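Progress report to the Zilum Fund
Student robotics club, Trurnincombe
Monday, July 6, 2026

Dear Hazem Ait Brahim,

We have had a cracking term! When we last wrote, in December, the Posel project was a drawing and a box of screws. The club now has a pair of hand-held grippers, and members are using them to teach the sorting task with soft things: gloves, mittens, anything that flops.

Soft items were the students' own choice. Blocks were getting dull, and Fouad Hamdy (our club lead) wanted a job where no two tries come out the same. It's harder than we thought and far more fun.

Gripper work at the table, with gloves and a mitten among the items:
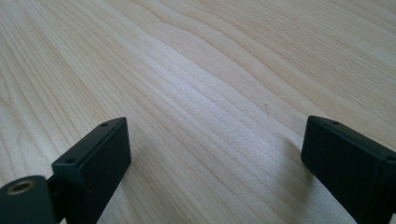
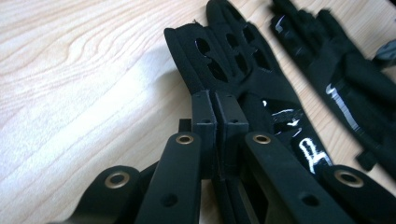
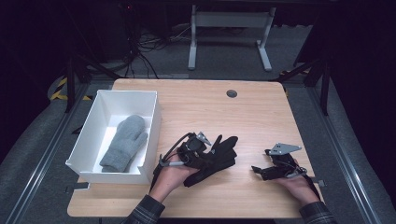
Our target for the year is 4,000 recorded tries. We have nearly 2,000, and 150 of those came from one very long Saturday when people wouldn't go home. The younger members have got the hang of it quickly, and two of them now check the recordings and throw out the bad ones.

Spending: we have £50 left in the parts budget. Most of the rest went on bearings, cable and spare finger pads from Gatti, and the pads wear faster than we had planned for. We would like to move some of the travel money across to cover another set, if you are happy with that.

Still to do is the first run on the arm itself, plus a proper written guide for new joiners. Fouad has started the guide and will send you a draft once the students have picked holes in it.

With thanks from all of us at the club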